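Filed under: Robot arms > Troubleshooting > Wrist cameras and cabling

How to track down a wrist camera that drops out when the arm moves

I lost most of a week to this one, so I'm writing it all down while I still remember which things I tried and in what order. The short version is that my wrist camera kept dying partway through a reach, the arm kept going without it, and the gripper drove into the edge of a cup hard enough to trip the force limit. No damage, but it scared me, and I did not enjoy the noise.

My setup is a tabletop arm with a Bitmont gripper and a small fisheye camera down at the wrist. The control software is Ina, and I log everything through a little script I call Naveston (it's ugly, you don't want it). If your parts are different, most of this should still carry over. Camera cables fail in pretty much the same ways on everything.

Before you touch anything

Turn the speed way down. I run at 27 percent for all of the steps below. Put your hand on the stop button before you start a move and leave it there, and please power the arm off completely before you reach in to mess with a cable. Holding position is not the same as off! Mine once sagged a good bit when I unplugged the wrong connector.

Also save your old logs somewhere safe. I overwrote two of my best failures by restarting the script.

Step 1. Get a picture with the arm parked

Open the live view and just let it run with the arm sitting still. Pick a pose where the lens has something with strong edges and color in it, so a frozen or smeared frame is easy to spot. I parked mine so it was looking at the big beige thing with the glossy green band, with the fake flowers behind it, and that worked great. Let it run for 4000 frames and look at the dropped frame count at the end. If you're losing frames while parked, your problem is the port, the hub or the computer, and you can skip to step 4.

I lost zero. Annoying, but useful.
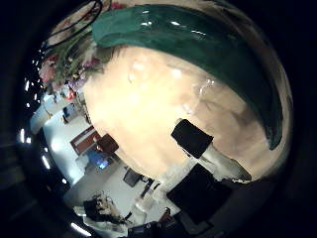
Step 2. Move one joint at a time

Now jog each joint from one end of its normal range to the other, slowly, and watch the live view the whole way. Don't run your real program yet. You want to know which joint does it, and a full reach moves everything at once.

Write down the joint and the angle every time the feed hiccups. Then go back and do it again from the other direction. On my arm, the base, shoulder and elbow were all fine. The last wrist joint was where it went bad: past 38 degrees the feed stuttered, and a little farther on it quit. Coming back the other way it recovered by itself, so by the time I'd walked over to look (the first ten times), everything seemed perfectly healthy.

Step 3. Wiggle test

Power the arm off. Put the wrist near the bad angle by hand if your brakes allow it, or park it there first and then cut the power. Keep the camera powered from the computer so you still have a feed. Then press gently along the cable, an inch at a time, starting at the camera end.

Clear some room under the wrist first. I left my dark cup out on the work surface with the red thing still in it, plus the crumpled gray cloth, and ended up reaching around all of it with my sleeve on the table. Move your stuff. You'll need both hands, and you'll want to see the screen from where you're standing — I had to turn my monitor.

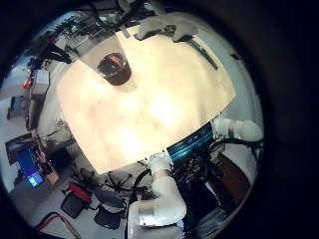

When you find the spot you'll know, as the feed will cut in and out under your thumb. Mine was right where the cable left its first clip. I'd pulled it snug when I installed it, and every wrist turn was bending it at that same point. The jacket looked fine from the outside. I cut it open later and found the shield frayed and one of the wires nearly gone.

Step 4. Swap before you fix

Try a known good cable, then a different port, then no hub. Change one thing at a time and repeat step 1 after each. I ordered a more flexible cable from Aguiar and gave it a loose loop at the wrist, with the first clip farther back.

Step 5. Make the arm stop when the picture stops

This is the part I should have had from day one. My program was happily using the last good frame, so as far as it knew, the cup was still a safe distance away. Add a check on the age of the newest frame. If it's older than 100 milliseconds, stop the motion and require a manual restart. In Ina I put it in the same loop that reads the force limit.

Check the timestamp from the camera itself, too. Mine was getting stamped when the script read the buffer, which meant a stale frame always looked brand new.

Then test it on purpose. Slow speed, nothing near the gripper, start a move and pull the camera plug at the computer end. The arm should stop and stay stopped when you plug it back in. Mine started moving again on its own the first time, so I had to go back and add a latch. Run that test again whenever you update the software.

Contact | Copyright, all rights reserved | Back to top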